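Comparing Fingertip Pads on a Hand-Held Gripper

The procedure below checks whether a pad set can hold knit fabric before it goes on an arm. It assumes the Catness jaw kit and a clear white table.

1. Clean both pads with a dry wipe. Livamine pads need 30 minutes at room temperature after mounting.
2. Open the jaws fully and zero the width reading.
3. Lay the cloth down crumpled – a folded cloth gives higher scores.
4. Close on the cloth, lift, and hold for 9 seconds.
5. Log a slip if any fabric leaves the pads. Do 16 lifts per set.
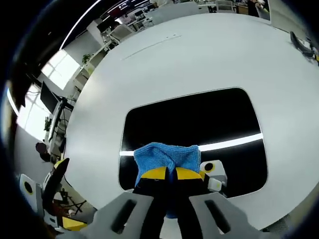

Yellow tips, blue cloth. The first view is the closed grip, the second the jaws wide open.
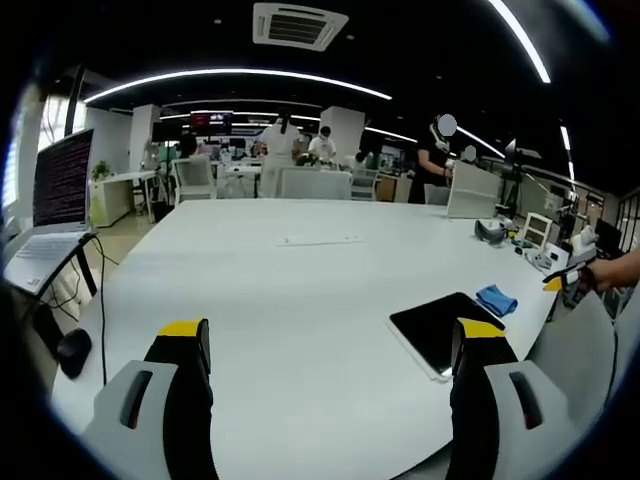 Should the pads be swapped left to right between runs?
Swap them once, after the eighth lift, and zero the width again. Uneven wear shows up as a change in slip count between the two halves.

Discard a pad set after six full runs. Griet Verhoeven keeps the log template in the Ulbridge folder.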